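From: Lakshmi Pillai
To: feso-listeners list
Date: 2 January 2023
Subject: Re: [feso-listeners] Is it just me or has Uysal gone strange

Lakshmi Bhat wrote:

> I know I'll get shouted at for this, but has anybody else noticed the
> signs? He wore the same gray coat in all 3 of the last videos. He has
> stopped saying "good evening" at the start of shows. The B-side of the
> Liltbridge single has a bit at the end that sounds backwards to me, and
> my cousin hears it too. And then he wiped his whole page and left up one
> picture of a door. I'm not saying it's a breakdown. I'm saying people
> have been worried over less. What is he trying to tell us?

Lakshmi (the other one, hello again, and no, list, we are still not the same person),

I'll take these in the order you gave them.

The coat. Uysal has one good coat. I stood behind him at the merch table in Imholm in May and the lining was held in with safety pins. A man who sells up to 1,000 copies of a record does not have a wardrobe department. If he turns up in a second coat, then I'll worry, mostly about where the money came from.

The "good evening." He started the Imholm set at 3 in the afternoon. I grant you this doesn't cover the later dates.

The backwards bit. I played it forwards, then my nephew flipped it for me on his computer, and backwards it sounds like a man moving a chair. Forwards it also sounds like a man moving a chair. My theory is that it's a chair. There were 16 replies about this on the old board when the single came out, one of them claiming it was a prayer, and the person who posted that one also thought the drummer had been replaced by his brother.

The page I can't explain, except that he did the same thing before Feso came out and again before the live tape, and both times we were all told he'd quit music and joined something. What he'd joined, on the second occasion, was a bowling league.

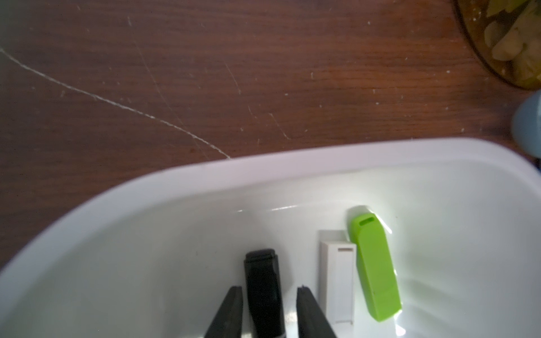
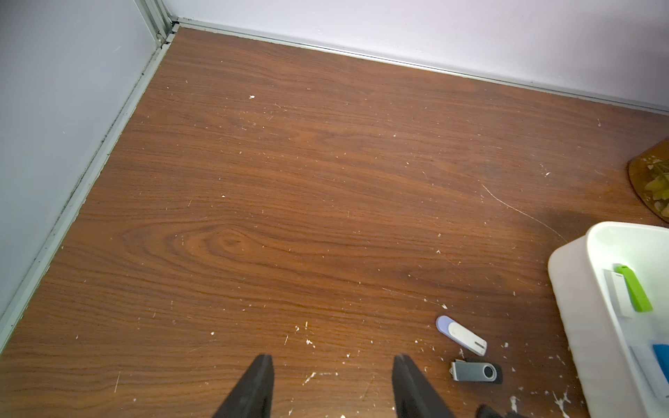 Scratched wood in the first, skirting strip in the second.

Anyway, what bothers me more than the coat is the set list. He has dropped "Ferry Song" from the last 5 shows and there hasn't been one word about it here, while the coat gets a whole thread. That song is the reason half of you joined. I drove through sleet for it and got two new ones about tax and a cover I didn't recognize, introduced as "an old one" to total silence. If you want a sign of something, start there.

I also don't love this business of reading a stranger's mind off his sleeves. I did it myself with the Liltbridge cover (the birds, some of you will remember, I went on for pages) and then the designer told a radio show that the birds came free with the software. I have tried to be more careful since. My husband would say I haven't tried very hard.

Does anyone have a decent recording of the second Imholm night? The one going around has a man coughing through the whole of side two, and he gets louder when the strings come in. I'll swap my copy of the live tape, the one with the misprinted label.

Also, whoever has my Feso lyric booklet, I would like it back. It has a coffee ring on page 5 and I'm attached to it.

Lakshmi P.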